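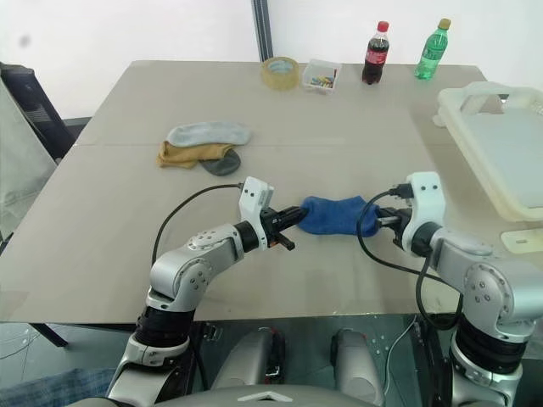 What stage has the Turnness hotel conversion reached?

The building works are complete on the first three floors, and 66 guest rooms have been handed over to the operating team. The remaining floor is scheduled for handover in January.

Progress report to the Darwood Hospitality Fund
10 August 2022

1. Works and handover

The Turnness property will offer 119 rooms when fully open. The 53 rooms still under construction are on the fourth floor, where replacement of the original pipework extended the program by five weeks. The builder has absorbed the labour cost of this delay under the terms of the fixed-price contract. Fire certification for the completed floors has been received and a copy was lodged with the Fund.

The ground-floor restaurant has its kitchen licence. Fit-out of the bar has been deferred to the next reporting period, as the revised joinery drawings were returned to Sjöberg for correction.

2. Trading

Partial opening commenced in the second month of the period. The hotel recorded 457 bookings, the majority made directly through its own website. Average length of stay was two nights, slightly below the figure assumed in the business plan. Weeknight demand from corporate travellers has been steady. Weekend demand remains uneven, and a package rate including breakfast and parking has been introduced in response.

3. Expenditure

Drawdowns to date are within the approved budget. The contingency allowance has been used in part for the pipework noted above. Furniture for the fourth floor was ordered early to avoid a supplier price increase, and storage will cost up to $2000 for the period. Approval is sought to charge this amount to the pre-opening line.

4. Comparison with Pliteva

The Fund asked that results be read against those of the Pliteva property at the same stage. Room revenue at Turnness is ahead of that benchmark. Food and beverage revenue is behind it and is expected to remain so until the bar opens.

5. Matters for decision

The Fund is asked to approve the storage charge and to confirm the revised handover date for the fourth floor. The next report will include audited accounts for the first period of trading.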